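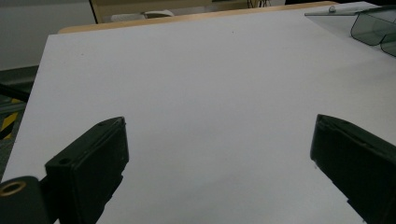
Getting a white matte table clean, start to finish

Quick one, typing this between loads. Siiri Saarinen asked me how I do the big white table and I keep sending her half the steps, so now it's all in one place.

You need:
2 microfiber cloths, one damp one dry
dish soap, the plain kind
baking soda
small bowl of warm water
old soft toothbrush for the edges

Time: 18 minutes if the table's already cleared. Longer if it's got a week of mail on it like mine usually does.

Step 1. Everything off. Everything. Not pushed to one end. Put it on a chair, the floor, wherever.

Step 2. Dry wipe first. Crumbs and grit scratch a matte top if you drag them around wet. Long strokes, far edge toward you, catch it all in your hand.

Step 3. One drop of soap in the bowl. One. Too much soap leaves a film and then you're wiping film for teh rest of the day. Wring the cloth hard, it should feel barely damp.

Step 4. Wipe in sections. I go left to right, overlapping a bit. Rinse the cloth when it turns gray.

Step 5. Stains. Pen, coffee rings, turmeric (good luck). Mix baking soda and a little water into a paste, dab it on, leave it 9 minutes, wipe off gently. Don't scrub in circles. Matte surfaces go shiny where you rub and you can't undo it. Test a corner first if you've never tried paste on yours.

Step 6. Edges. Run the toothbrush along the rim and underneath the lip. Sticky under there, always.

Step 7. Clean water, wipe again, then dry right away with the second cloth. Air drying gives you streaks.

Step 8. Get down low and look across it toward a window. Leftover specks show up from the side, you'll miss them standing up. Pick off what's left with a fingertip or the dry cloth.

Don't use: magic sponges, bleach sprays, anything with oil or wax. I tried a Pritum furniture polish on my old Susevik desk and it was blotchy from then on.

If there's a wood table or cabinet right next to it, wring out the cloth again before you get near it. Drips on bare wood leave marks.

I do the full thing once a month and just steps 2 and 4 inbetween. Ok, dryer's buzzing. Will add the bit about marker stains later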